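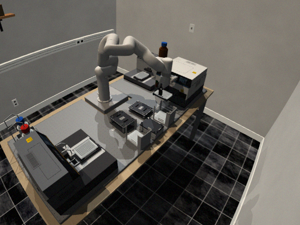
The Skasatville bench in the model, with the arm at the right-hand instrument.

Fault 987

The arm stopped at 2:40 in the morning with a plate in the gripper and fault 987 on the panel. In the Hustero manual, 987 is listed as "transfer incomplete, operator action required." The manual gives half a page to it. Most of the half page is a table of part numbers.

I was sent to Skasatville in October to write the report. Stanier had run the bench unattended at night since the spring, with one operator covering three rooms. The operator had a splint on two fingers of the right hand when I arrived and was using the left to sign for my badge.

The facts were not in dispute. The operator heard the tone, came in from the next room, and saw the arm stopped in front of the instrument. The plate was tilted in the fingers. The operator pressed hold, waited for the lamp, opened the gate, and reached in to take the plate out. The arm moved. It moved a short distance downward and to the right, at the slow speed, and it caught the hand between the gripper and the face of the instrument. It held there for 8 seconds and then backed away. Nothing was broken but the plate and one finger.

The question for the report was why an arm on hold had moved.

Stanier kept a full model of the room. It had been built by Văn, the firm that did the installation, and it was a careful piece of work. The table was in it, and the floor tiles, and the light switch on the back wall. You could load a log from any night and the model would run it through from the first transfer to the last. Văn had used it to prove the cell was safe before a single plate was run. The proof was in a binder with a green spine, and people in the building spoke of the binder as if it were a part of the machine.

I loaded the log for the night. There were 218 transfers before the fault. I watched all of them, which took most of two days, since I did not trust the fast setting and wanted to see each pick and each place at the speed it had been done. The arm went from holder to holder without touching anything. At transfer 219 it came up to the instrument, stopped, and raised the fault. Then the log recorded the hold, and the gate, and the model arm stayed exactly where it was.

I ran it again and it stayed where it was.

The second day I asked for the real arm to be powered up with the gate locked and the fault raised by hand. It was held, and the gate input was switched with a jumper. It stayed where it was too. We did this until the shift ended. The operator watched from the doorway and did not come past the line on the floor.

There is a kind of meeting that follows a result like that. It was held at 4 p.m. in a room with no windows. Văn had sent two engineers, and they were polite. They pointed out that the model had been run and the arm had been run and that neither had moved. They pointed out that hold removes motion commands at the controller and that the gate does the same thing by a separate path. They wondered whether the operator had pressed hold or had meant to press it. The log showed the hold. They agreed that the log showed the hold. They wondered whether the clock in the panel and the clock in the controller were the same clock.

They were two clocks, and they differed by 3 seconds. This went into my notes and cheered the room up a good deal, but it did not explain anything. A hold that came 3 seconds late was still a hold, and the gate had been open longer than that before the hand went in.

I went back to the model in the evening and set it going from the top of the night. I had stopped looking for the fault. I was looking at the ordinary moves, to learn what the arm did when it was empty and had nowhere to be.

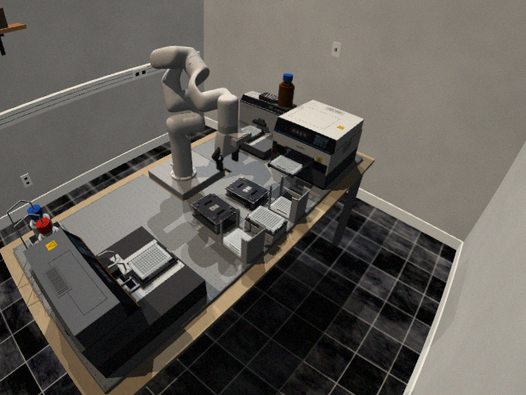
From the doorway the operator said that it never used to wait like that. It used to go home between jobs, all the way up and back, and then one week it had started hanging low over the middle of the table instead, and everybody on nights had noticed and had supposed it was on purpose.

I asked which week.

The operator thought it was the week the throughput figures had come down from upstairs, or the week after.

I asked whether anyone had written it in the shift book. The operator said the book had a column for stops and a column for spills. There was no column for that.

Văn had a record of the change. It was listed under scheduling, and its title was "idle position, reduced travel." Sending the arm home after each transfer cost time. The new version let it pause low over the work and start the next move from there. The change had been tested in the model and had saved enough over a night to be worth doing. It had not been listed under safety, as it changed no speed and no force and no limit. The binder had not been opened.

The part that mattered was in a note under the main entry. With the arm pausing low, an error in the height of the tool would matter more than it had before, so the author of the change had added a correction. Whenever a transfer failed, the controller would compare where the gripper was with where it should have been, and would take up the difference before reporting that it was ready. The correction was small. It was done by the part of the controller that looks after calibration. That part does not take motion commands, and so the hold did not remove any from it. The gate did remove power from the drives, but by way of a timed stop, and the timer was restarted by any calibration in progress. Each of these was sensible when read alone. I read them alone several times.

In the ordinary case the correction came to nothing, because in the ordinary case the gripper was where it should have been. It was so in the model every time, since the model's plates always sat square in the model's fingers. It had been so on the real arm when we raised the fault by hand, with the fingers closed on nothing. On the night itself, a plate had tilted. One edge had caught on the way in and the wrist had been pushed up. The controller saw the difference and made ready to take it up, and then it waited for the gripper to settle. The gripper did not settle, because a tilted plate creeps. It settled when somebody took hold of the plate and lifted the weight off.

I wrote that sentence in the report as "the correction was initiated by removal of the load," and it is in the report that way now.

We tested it with the gate locked and a tilted plate in the fingers, and a length of broomstick through the mesh to lift it. The fault was raised, the hold was pressed, the lamp came on. The broomstick went up under the plate. The arm came down and to the right and pressed the end of the stick against the instrument, and it held it there for 8 seconds. One of the two engineers from Văn said the number out loud when it let go. The other had his hand flat on his own chest.

After that the work was mostly measuring.

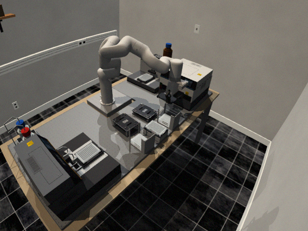

The report needed a drawing of the trapped space, and for the drawing I needed to know where the hand had been. The operator was willing to show me but not inside the gate, so we did it at the screen. I stopped the model with the arm in front of the instrument and turned the view until the operator said that was the side. We tried to fix the place in numbers and it did not go well. The operator had not been looking at numbers. What the operator remembered was the yellow label on the dark front of the instrument, to the right of the gripper, and the knuckles just short of it. We took that for the mark. I measured from the edge of the label to the fingers of the gripper and wrote the distance down, and then measured the same distance on the real bench with a steel rule, with the power off and the key in my pocket. The two agreed to within the thickness of the rule. It was, as I said, a careful piece of work.

The recommendations ran to a page. The correction was to be removed. The timer was to be fixed so that nothing could restart it with the gate open. Changes listed under scheduling were to be read by someone with the binder in front of them. The arm was to go home between transfers until all of this was done, and Stanier was told what that would cost per night, and accepted it in one line of email.

I had a further item, which was that the model should be able to hold a plate badly. Văn answered that it could be done. They asked how badly. I said I did not know, and that I would send them the plate. It was still in a bag in the operator's desk, in two pieces, with the date and the fault number written on the tape.

The last thing I did at Skasatville was sign the shift book. I had been in the room for more than a week and had never entered my own test stops. I put them in the stops column, one to a line, with the time of each. The operator read down the page, took the pen in the left hand, and ruled a new column at the right edge, where there was hardly space for one. Under it the operator wrote "waits low," and ticked it for that night and went back to the next room, where something had started to beep.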